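Opinion | Home & Habits
Print this page | E-mail to a friend

Let the Kids Be Bored This Summer

School lets out in June here in Prarkham, and already the flyers are coming home in backpacks. Chess camp, coding camp, something called Junior Leaders over in Zatbridge. I counted 748 dollars' worth of camp on our fridge before I took the whole pile down.

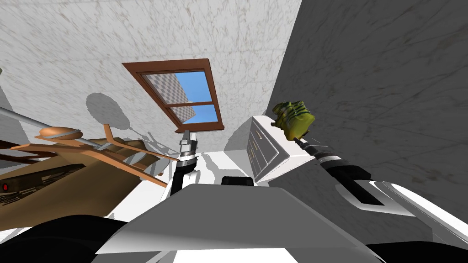

Vol. 8, No. 2

My kids are staying home, and they are going to be bored, and I'm fine with that! I spent whole summers lying on a rug looking out a window at nothing but sky (my mother's answer to every complaint was "go find something"), and I don't remember a single one as wasted.

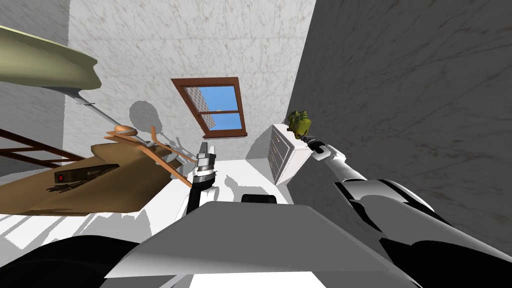
Blue sky through the window.

The other parents think I'm being cheap, or lazy, and okay, maybe a little of both. But when did we decide a nine-year-old needs a calendar? Mine come home from school worn out. They need a stretch of days with no bus and no sign-up sheet.
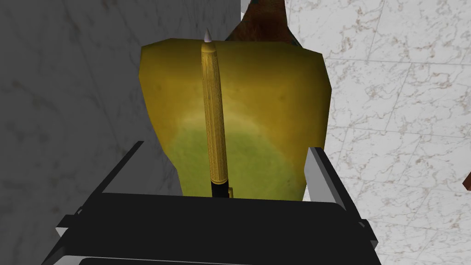
Boredom is slow, and you have to sit through the whining part first. Ours lasts until lunch, usually. Then somebody drags the cushions off the couch, or picks up a pen, a gold one like the one here if they're feeling fancy, and starts a newspaper about the dog. Last year's ran for eight issues and I still have them all.
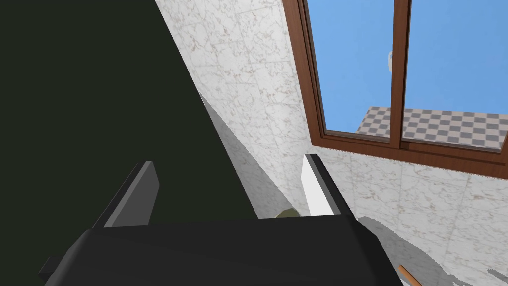 Umut Güler wrote to me that this is all very nice if one parent is home during the day, and that camp is the only way the bills get paid at their place. Fair enough, and I should have said so sooner. Camp then! But leave the evenings empty, and the weekends too if you can stand the noise.

Contact us | © 2019 Prarkham | Back to top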